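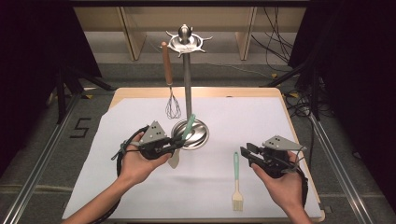
# Griken go into the Zurkix match without their first-choice back line

Griken will be missing three regular defenders when they travel to Zurkix for the second leg of the cup quarter-final, the club confirmed after training. The captain has a calf strain, the left back is still sore from a knock picked up in the league draw at Cluris, and the taller of the two centre halves is suspended after his second booking of the competition.

The captain's absence is the one that worries supporters most. He had played every minute of the season until he went down in the 64th minute of the first leg, chasing a ball that was already going out for a throw. He walked off without help, and the club's first statement that night described the injury as minor. A scan the next morning showed a small tear. The medical staff have not put a date on his return, and the club says it will not rush him back for the cup.

Griken lead 2–1 from the first leg. Away goals do not count double in this competition, so a one-goal defeat would send the tie to extra time and then penalties if needed. The winners will meet Ametepe, who came through their own quarter-final with a late header and have home advantage in the semi-final draw.

## Who fills in

The manager has not named a side, but the options are few. The reserve centre half has started four league matches this season and was steady in all of them, although three were against teams in the bottom half. Next to him, the likely choice is the holding midfielder, who played in defence as a youth and moved back there for the last part of the first leg when the captain went off. Griken conceded their only goal of the night during that spell, from a corner that was not cleared at the near post.

At left back the choice is between a winger used to playing higher up the pitch and an 18-year-old from the under-21s who has yet to start a senior game. The teenager trained with the first team all week. He came on as a substitute against Cluris and had little to do, with the visitors content to keep the ball in their own half by that stage.

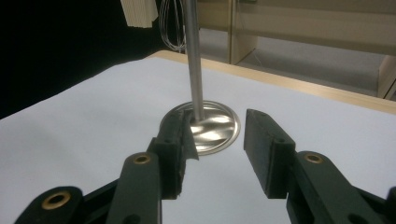 The goalkeeper is fit again after missing two league games with a finger injury, and he will wear strapping on his left hand. Griken have kept five clean sheets in the league with him in goal and one without him.

There is some speculation about a switch to a back three, which the team used for part of last season before dropping it in November. It would allow the winger to play on the left with more cover behind him. It would also mean leaving out one of the two forwards who scored in the first leg, and the manager was reluctant to talk about it at his press conference, saying only that the players were comfortable in more than one shape.

## Zurkix at full strength

Zurkix have no new injuries. Their top scorer, who has 25 goals in all competitions, was rested at the weekend and is expected to start. He was quiet in the first leg and was marked for most of it by the captain, so Griken will need somebody else to do that job this time.

The home side have also been strong from set pieces. Eight of their last 12 goals at their own ground have come from corners or free kicks, and Griken will be without their two best headers of the ball. Training was closed for the last half hour of the session, and the club would not say what was being worked on.

Zurkix have changed the pitch since the clubs last met there. The old surface was cutting up badly in front of both goals and was relaid over the winter break. Visiting teams have described it as quick, particularly after watering.

## Tickets and travel

Griken sold their away allocation of 300 tickets within a day. The club had asked for more, but Zurkix turned the request down, as the stand next to the away section is still closed for roof repairs. Supporters without a ticket are asked not to travel. There will be no sales at the ground.

Coaches leave from the main car park at Griken at 1.30 pm. Anyone with a seat booked should be there 15 minutes before departure with their ticket, which will be checked before boarding. The return coaches will wait if the match goes to extra time.

The clubhouse bar will show the match on the big screen and doors open at 5 pm. Entry is free for members, and guests can be signed in at the door as usual – one guest per member. Under-16s must be with an adult.

Kick-off is at 6 pm. The league match that was due to follow has been put back to give both clubs an extra day's rest, and tickets already bought for it remain valid.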